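소비자와 섬유제품 9주차 강의 노트
주제: 세탁 관련 주장을 어떻게 읽을 것인가
배포일 06/06/2018

지난주에 나눠준 취급표시 기호표를 옆에 두고 읽을 것. 기호 자체는 다시 설명하지 않는다.

1. 출발점

이번 주 과제 초안을 읽으면서 같은 문장을 여러 번 보았다. "면은 뜨거운 물에 빨면 줄어든다." 틀린 말이라고 하기는 어렵지만 이대로는 쓸모가 없다. 어떤 면인지, 직물인지 편성물인지, 방축 가공을 거쳤는지, 줄어든 것이 세탁기 안에서인지 건조기 안에서인지가 빠져 있다. 수축은 하나의 현상이 아니다. 실을 뽑고 짜는 동안 잡아당겨진 원단이 물을 만나 원래 길이로 돌아가는 이완 수축이 있고, 양모처럼 섬유 표면의 비늘이 엉겨서 생기는 축융 수축이 있다. 면 티셔츠에서 문제가 되는 것은 대부분 앞의 것이다. 그러니 첫 세탁에서 변화가 크고 그 뒤로는 작아지는 경우가 많다. 온도만 탓하는 글은 일단 의심하고 읽는다.

건조기의 영향도 따로 보아야 한다. 뜨거운 공기보다 드럼 안에서 구르는 움직임이 더 큰 몫을 하는 원단도 있는데, 판매 페이지의 설명은 거의 예외 없이 "고온 주의"로 끝난다. 편하니까 그렇게 쓰는 것이고 시험을 해보고 쓴 것인지는 알 수 없다.

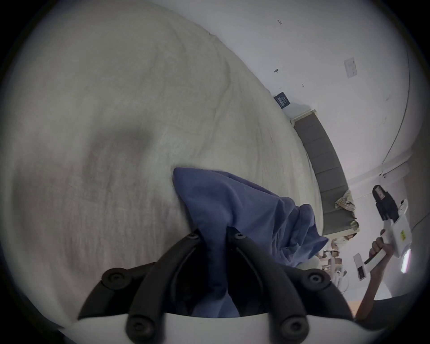 편성물, 곧 니트 조직은 고리가 서로 걸려 있는 구조라서 힘을 주는 방향으로 쉽게 늘어난다. 젖은 상태에서는 더하다. 무거운 물을 머금은 옷을 어깨만 걸어 두면 세로로 늘어지고, 뉘어서 말리면 덜 늘어진다. 여기까지는 교과서에 있는 내용이고 나도 이의가 없다. 내가 믿지 않는 것은 그다음에 흔히 붙는 말이다. "뉘어 말리면 새 옷처럼 복원된다." 늘어남을 줄이는 것과 이미 늘어난 것을 되돌리는 것은 다른 주장이고, 뒤의 주장을 하려면 전후 치수가 있어야 한다.

2. 실 번수와 침구 가격

시험에 매년 내는 부분이니 정리해 둔다. 침대 시트 포장에 적힌 실 밀도는 일정 면적 안의 경사와 위사 올 수를 더한 값이다. 평직 면 시트라면 280 정도의 제품으로도 일상에서 모자람이 없다. 그런데 시장에는 1000이라고 적힌 시트가 있다. 한 올짜리 실만으로 이 숫자를 채우기는 매우 어렵다. 여러 가닥을 꼬아 만든 합사를 가닥마다 따로 세면 숫자는 금방 올라간다. 세는 방법을 밝히지 않은 숫자는 비교에 쓸 수 없다.

수업에서 다룬 가상 비교표를 다시 보면, Flerier 시트는 밀도만 크게 적고 섬유 길이와 실 굵기는 적지 않았다. Gralter 시트는 반대로 밀도를 적지 않고 "장섬유 면"이라고만 썼다. 어느 쪽이 더 정직한가 하는 질문에 대부분 Gralter라고 답했는데, 나는 동의하지 않는다. 장섬유의 비율이 빠져 있으면 그 말도 밀도 숫자만큼이나 비어 있다. 둘 다 판단 보류가 맞다.

촉감에 대한 설명은 더 느슨하다. 출고 직후의 부드러움은 유연 가공제 때문일 수 있고, 몇 번 빨면 사라진다. 매장에서 손으로 만져 본 느낌을 품질의 증거로 내세운 답안은 감점한다.

3. 구김

"구김 없는 면"이라는 문구를 보면 먼저 무슨 가공을 했는지 찾는다. 셀룰로스 섬유는 물을 흡수하면 분자 사이의 수소결합이 풀렸다가, 마를 때 그 순간의 모양대로 다시 맺힌다. 구긴 채로 말리면 구김이 남는 까닭이다. 수지 가공은 분자 사이에 다리를 놓아 이 움직임을 막는데, 대신 인장강도와 마모강도가 떨어진다. 문구에는 앞의 효과만 있고 뒤의 대가는 없다. 가공의 지속성도 마찬가지다. 몇 회 세탁 후의 등급인지 적지 않은 방추도는 새 제품의 방추도일 뿐이다.

섬유유연제가 구김을 줄인다는 주장에 대해서는 조금 너그럽게 보아도 된다. 섬유끼리의 마찰이 줄어드니 그럴듯한 설명은 있다. 다만 그럴듯한 설명이 있다는 것과 효과의 크기를 안다는 것은 구별해야 하고, 수건에서는 흡수성이 떨어지는 쪽이 더 눈에 띌 수 있다. 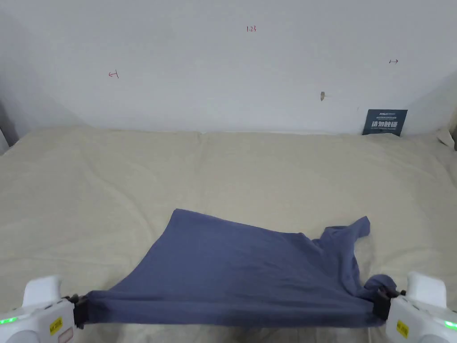 지난 시간이 끝난 뒤 수강생 한 명이 게시판에, 그렇게 따지면 소비자가 믿을 수 있는 표시는 하나도 남지 않는 것 아니냐고 적었다. 취급표시조차 제조사가 책임을 피하려고 필요 이상으로 엄하게 붙인다면 결국 각자 빨아 보고 배우는 수밖에 없지 않냐는 것이다. 절반은 맞는 지적이다. 손세탁 기호가 붙은 옷 중에는 세탁망에 넣어 약하게 돌려도 견디는 것이 분명 있다. 하지만 어느 옷이 그런지는 표시만 보고 알 수 없고, 망가졌을 때 보상을 따지는 기준도 표시다. 표시는 안전한 쪽으로 치우친 정보라고 읽으면 된다. 섬유 조성 표시는 사정이 낫다. 혼용률은 시험으로 확인할 수 있는 값이고 틀리면 문제가 된다.

4. 후기 자료를 쓸 때

온라인 후기 3943건을 모아 만족도를 낸 자료가 있다고 하자. 건수가 많다고 믿을 만해지지는 않는다. 누가 후기를 남겼는지, 세탁 전인지 후인지, 사은품이 걸려 있었는지를 모르면 표본이 커도 치우침은 그대로다. 침구 후기의 상당수는 받은 날 쓴 것으로 보이는데, 그런 글로 내구성을 말할 수는 없다. 별점 평균을 그래프로 그려 온 조가 있었다. 그래프는 깔끔했으나 무엇을 잰 것인지 설명이 없었다.

5. 과제

Cù와 Stodbridge 두 제품의 설명문(별지)을 읽고, 검증할 수 있는 주장과 없는 주장을 나눈다. 검증할 수 있다고 본 주장에는 시험 방법을 하나씩 붙인다. 치수 변화라면 세탁 조건, 건조 방법, 반복 횟수, 재는 위치까지 적어야 한다. "세탁 후 비교한다"는 시험 방법이 아니다. 검증할 수 없다고 본 주장은 어떤 정보가 더 있으면 검증할 수 있게 되는지 한두 문장으로 쓴다.

분량은 A4 두 장. 인터넷 생활 정보 글은 인용해도 되지만 근거로 세지 않는다. 기한은 6월 마지막 수업 전까지이며, 조별 제출은 받지 않는다.

읽을거리: 교재의 편성물 단원과 수지 가공 단원. 치수 안정성 시험의 절차는 다음 주 노트에 싣는다.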